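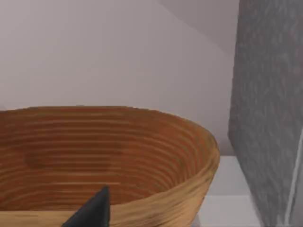
*Kitchen 5, basket run. Rule 6 applies.*

So Rule 6 is mine. I wrote it, I fought for it, and for one very long Thursday I wished I'd gone into dentistry like my cousin.

Let me back up. I do house rules at Astum, which means I write down how the arm is supposed to behave in a kitchen before anybody lets it near a real one. We've got a pile of simulated kitchens for this, all of them weirdly clean, and the arm (we call it Grewal, don't ask me, it was Grewal when I got here) spends its days in there picking things up and putting them down while I sit with a coffee and a checklist.

Rule 6 says: *Before reaching into a container, stop at the rim and look.* That's the whole thing! I was so proud of it. I'd read it out loud to my plants.

Then Tharun Pisharody came over with his laptop open flat on his arm like a waiter's tray.

"Your robot's stuck," he said.

"It isn't stuck. It's looking."

"It's been looking since nine."

I pulled up the run. The basket was empty, just coils all the way around, and Grewal had stopped at the rim exactly like I'd asked. And then it had stayed there, and the log had gone on and on. Stop at rim. Look. Stop at rim. Look. It had done that 1064 times, and the log was still growing while we stood there reading it.

"You never told it what to do after," Tharun said.

"After what?"

"After the looking."

I opened the rule book and read my own sentence, and then I read it again in case it had gotten any longer. It hadn't.

You have to understand that Rule 6 came from somewhere. Back in November, before we had it, Grewal would go into any bowl or basket you gave it, full speed, no pause, and Ida Wegener, who ran the whole program and had never once raised her voice, watched one of those runs and very quietly asked me whether I'd want that thing in her mother's kitchen in Setby. I went home and wrote Rule 6 that night at the ironing board.

So I wasn't going to just delete it. Tharun wanted to put a timer on it, two seconds of looking and then go. I said a timer isn't looking, a timer is waiting. He said the arm doesn't know the difference. I said well, *I* know the difference, and I may have said it kind of loud, and Ida put her head out of her office.

She came and stood behind my chair and read the log for a while.

"What's it looking for?" she asked.

"Anything that isn't supposed to be there," I said. "A knife. A hand."

"Then write that down," she said, and went back in.
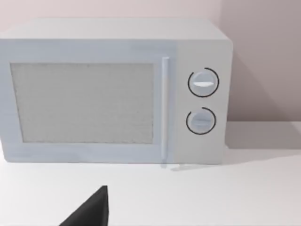 I tried about nine versions before lunch. Most of them were terrible. One ran half a page and had a footnote. The one I finally kept goes: *Stop at the rim. Look for a hand, a blade, or anything you can't name. If you find one, back away and ask. If you don't, say so in the log and carry on.* Tharun read it twice and moved a comma, and I let him have the comma.

Then we had to run it everywhere, because a rule that works on one basket doesn't mean much. We had 2458 containers on the list, and I'd forgotten that somebody had filed the microwave as a container, which, fine, I guess it is one. You can put things in it. But where's the rim on a microwave with its door shut?

"It's going to stop at the door," Tharun said.

"Good. It should stop at the door."

"And then?"

I really hate it when he says "and then."

We ate sandwiches at my desk and argued about doors. He thought a closed door should count as a rim. I thought a closed door was its own thing and needed its own rule, because you can't look for a hand through something you can't see through, and I didn't want Grewal writing "nothing found" in the log when what it meant was "couldn't tell." Tharun chewed for a long time.

"So it needs to be able to say it doesn't know," he said.

"Can it do that?"

"There's no field for it."

He added one. It took him most of the afternoon, and he muttered at it in a way I found sort of comforting. I started a new page in the rule book and wrote *Rule 7: Doors* across the top, and under that I wrote *And then?* in pencil so I'd remember to answer it.

By the time Ida came out with her coat on, Grewal had gone back to the basket, stopped, looked, logged it and moved along. She asked how many were left.

"Almost all of them," I said, and she pulled up a chair.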